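Section 4. Sorting sticks into the desk cups

Use this section after the Stakon board has been wiped and set level. The Kerekes cup set is sold without sticks.

1. Place the board with its glossy side up.
2. Stand the cups you need on the board.
3. Lay the sticks out near the center.
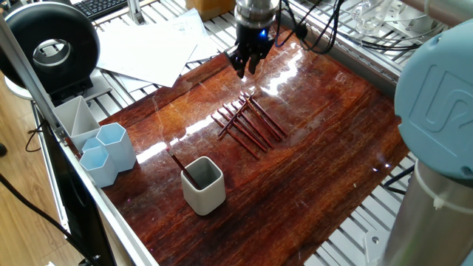 Long sticks can tip a light cup, so start with one and check that the cup stays put. Let the stick lean against the rim, as in the white cup, before adding more. Leave the blue hexagonal cups empty until the first cup is full.

4. Add the remaining sticks one at a time, all facing the same way.
5. Stop when the next stick has to be pushed in.

Caution: Keep matches away from heat and out of reach of children.

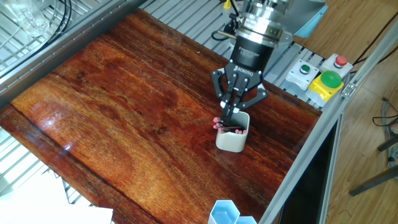 6. To move a full cup, hold it by the sides and lift it straight up. Do not slide it across the gloss finish.

Note: Replacement cups are listed under part number 867. Order from Urnulia and give the color.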